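Wrist camera policy works on one arm and fails on the other. Is it the calibration or the method?

Posted in Manipulation and Learning, 171 views

lutedow_bench

I'm trying to reproduce a result on a two-arm table setup and I'm stuck on one part of it. The method is the usual one: collect demonstrations by teleoperation, train a policy on wrist camera images plus joint positions, then run it on the same table. The task is moving cylinders in and out of a plastic basket. We have 2000 demonstrations, some collected with the left arm and some with the right.

When I train on each arm separately, both policies are decent. When I pool the data and train one policy for both arms, the left arm gets slightly better and the right arm gets a lot worse. It reaches to the correct side of the basket, then stops short and closes on nothing. Sometimes it hovers until the episode times out. The write-up I'm following (an internal report from the Skellus project, so I can't link it) says pooling should help both arms.

What I have checked so far:

The joint offsets are fine. I re-zeroed both arms and replayed recorded trajectories open loop, and they land where they should.
The images are not swapped between arms. I checked file by file for a whole session.
Normalization statistics are computed over the pooled set.
The learning rate and batch size are the ones in the report.

One thing I should mention is that the right wrist camera is mounted sideways. The left one is upright. I didn't rotate anything before training, on the theory that the network would learn it. A view from the sideways camera is below, with the other arm working at the basket on the far side of the table.

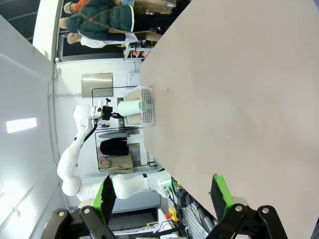

Lostow Robotics Group — Shared Manipulation Lab

The tabletop fills most of the right half and its edge runs on a diagonal, and the basket and the other arm end up on the left. In the upright camera the table is at the bottom, where you would expect it. I assumed this was a small matter with this much data. Is it? And would you fix it in the data, or leave it and change the model?

Enda Mulcahy

It isn't a small matter if you are pooling. With separate training each network only ever sees one orientation, so it never has to care which way is up. That's why both of your single-arm policies work. Once you pool, the same image encoder has to cope with two orientations, and the action head has to work out which one it is looking at before it can turn image motion into arm motion. If most of your demonstrations come from the left arm, the left orientation wins. You didn't give the split. I would look at that first.

What I would do, in this order:

Rotate the right wrist images by 90 degrees when you load them. Don't rewrite the files. Make sure the same rotation happens at run time, in the same place in the code. We once rotated in the training loader and forgot the inference script, and lost most of May to it.

Turn off random crop until the rotation is sorted out, then put it back. If your images aren't square, decide whether you pad or crop after rotating, and do the same for both arms. A squashed image on one side will give you a similar stopping-short problem.

Express the actions in the gripper frame for both arms. If they are in each arm's base frame, pooling asks the network to learn two different mappings from the same kind of picture. The image rotation won't fix that.

Add an arm ID as an input. One bit is enough. It's a crutch, but it tells you quickly whether the trouble is ambiguity or something else. If the ID alone repairs the right arm, you have your answer.

The other thing I notice in your picture is how much of it isn't the task. There are people behind the glass partition at the top, a shelf, a ceiling light, clothing or bags on a wire rack. If one arm's camera sees the room and the other mostly sees table, the pooled encoder can use the background to tell the arms apart, and then it stops working when somebody walks by. Run a few trials with people behind the glass and a few without, and write down which are which. You may find part of the drop is there.

I would not change the model yet.

hayes_w

had the same thing, just remount the camera. 2 screws on ours. no more sideways, no code

Mairéad Ó Dálaigh

Remounting is fine for new data, but it makes the existing right arm demonstrations harder to use, and you have already paid for those. If you do remount, keep the old rotation in the loader for the old sessions and tag every session with its mount angle. Also check that the fingers show up in the same part of the image as before. A policy like this leans on where the fingertips are, and your green-edged pads are probably the easiest thing in view for it to hold on to.

I agree with Enda on most of it. I'd add one caution about the comparison itself. A pooled policy trained for the same number of steps as a single-arm policy has seen each arm's data fewer times. Match the passes over the right arm data before you decide that pooling hurts. In our case that explained close to half of the gap — the rest was action frames.

And sample evenly from the two arms within each batch. It's a small change in the loader, and it saves arguing about the split.

lutedow_bench

Thank you both. The split is worse than I remembered, with far more left than right. Actions were in the base frame too. I've put the rotation in the shared preprocessing function so training and inference both call it, and I'm switching to gripper frame actions with even sampling. The camera stays where it is for now. I'll run it with and without the arm ID and post both results in this thread.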